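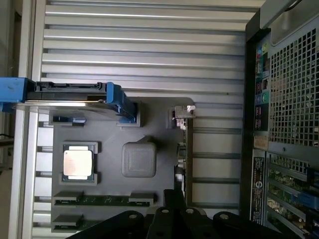 Figure 4-1. Processor seated in its holder, with the raised block beside it.

Section 4. Getting Acquainted with the Inside of the Practice Tower

You have reached the section where people start reaching for things. Please put the screwdriver down for a moment. Sections 1 through 3 covered the Stova bench, the lighting and the paperwork, and if you skipped the paperwork, we know, and it will be waiting for you in Section 9.

Before you start

1. Shut everything down and unplug the power cord at the wall. Turning off the switch on the power strip does not count, however satisfying the click.

2. Put on the wrist strap and clip it to bare metal. Clipping it to your own sleeve is a popular choice and does nothing.

3. Set out two trays, one for screws and one for everything that is not a screw. Label them. You will think you don't need labels until the phone rings.

4. Move your coffee to another table. Another room would be better.

CAUTION: Metal edges inside a case can be sharp. The Apaza first aid box is on the shelf by the door, and the bandages in it are for fingers, so please stop using them to tie up cables.

4.1 Handling the processor

Pick the processor up by its edges and keep your fingertips off the metal lid. The lid shows every smudge, and skin oil gets between it and the thermal paste. If you do leave a print, wipe it off with a lint-free cloth and a drop of isopropyl alcohol, then wait for it to dry before you go on.

Never press down to make a processor fit. If it isn't sitting flat, lift it straight out, check the corner marks and try again. A processor turned the wrong way will not be talked into it — people have tried, some of them with a thumb.

NOTE: Agathe Texier, who wrote the first edition of this guide, put the word GENTLY in the margin of this page in red pen. We have kept it in spirit.

4.2 Finding your way around
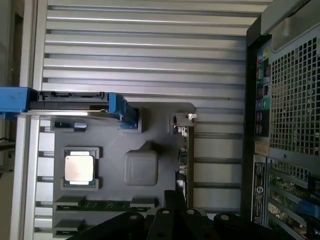 Learn the layout before you loosen anything, and learn it with the tower lying on its side. Most of the trouble we see in March, when the new group comes through, begins with somebody working from a diagram of an upright case and turning it in their head the wrong way. Start from a landmark you can't mistake. The ventilation grille is a good one, and with the colored ports next to it you know at once which wall is the rear. From there, work inward to the board and find the processor, then the square chip cover to its right. The memory slots run along the lower part of the board. Say the names out loud if it helps. The people at the next bench are doing it too.

5. Put a finger near (not on) each part as you name it.

6. Find the blue plastic on the drive bracket. You'll want it in 4.3.

7. Make a quick pencil sketch. It can be terrible. Ours are.

NOTE: If you lose your bearings, go back to the grille and start over. This costs less time than guessing.

4.3 The drive caddy

The caddy carries the drive and has a blue latch handle. It is also the part most likely to end up somewhere it shouldn't be, usually on top of something you need to get at.

8. Hold the caddy by its sides and keep it level. Don't use the latch as a carrying handle.

9. Look under it before you set it down. Anything you can't see is something you can scratch.

10. If you need both hands for another job, move the caddy to the second tray first.
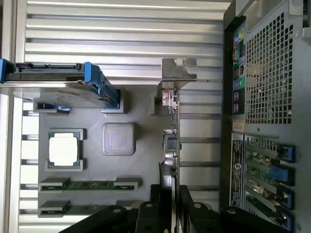
Figure 4-2. Drive caddy overhanging part of the board. Check what lies beneath before moving it.

CAUTION: Do not slide the caddy across the board. Lift it clear, then move it sideways. The parts underneath are small and soldered down, and they hold grudges.

4.4 Checking the memory

11. Look at the latches at each end of the slot. They should both be closed against the module.

12. If one is open, press that end of the module down evenly until the latch closes. One latch closed and one open is a job half done, even if it looks fine from your chair.

Spare modules are in the Unirico cabinet, drawer 109. Sign for them. For replacement latches, ask at the counter for Sedo part 539 and allow 40 minutes if it's lunchtime.

Continue to Section 5 once both trays are accounted for and the strap is still on your wrist.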